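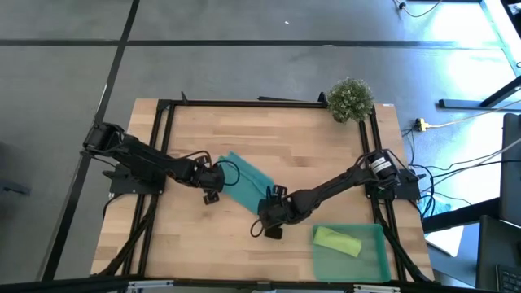 Folding Small Cloths: What Makes a Good Fold?
Home Textiles Project Report, December 2020

I picked cloth folding because I'm terrible at it (my linen drawer is proof) and I figured a whole project would force me to get better. My question was pretty simple: does the way you start a fold change how neat the finished cloth looks?

For the main part I stuck with a teal cloth on a butcher-block table. The colour was a good choice, if I do say so myself, as every crease and stray corner shows up against pale wood. My first go was on a grey bench and I couldn't see a thing in my photos, so that whole set went in the bin.

What I did

I tried four starting positions: square to the table, on the diagonal, bunched in the middle, and already folded once but badly. Each fold got a score out of 9 using a chart I adapted from the Wendt laundry handbook in our library. Points came off for corners that didn't meet, for ridges, and for edges that wandered. All up I did 307 folds between February and the end of term, which is a lot of folding for one cloth!

I washed it every week with Cemumex powder and dried it flat. I also wanted to compare it with a linen tea towel from Plemurard, but it shrank in the first wash and I dropped it from the results.

What I found

Square starts scored best, no surprises there. The diagonal was the interesting one. When the cloth lies on an angle to the table you lose the table edge as a guide, and I kept pulling one corner further than the other. You end up with a raised fold along one side and a pointy corner sticking out at the top, and once the ridge is there it's really hard to flatten without starting again. Smoothing from the middle outwards helped a bit. Turning the cloth square before touching anything else helped heaps more.

Bunched starts were slow but scored better than I'd guessed, probably as I shook the cloth out first every time.

Problems

My scoring got kinder as I got tired. I rescored a batch the next morning and they nearly all dropped a point. I'd also like to try a heavier fabric, as this one slid around on the wood. The Soltomden workshop has a felt-topped table I could book next term, and I want to see if the diagonal folds come out any better on it.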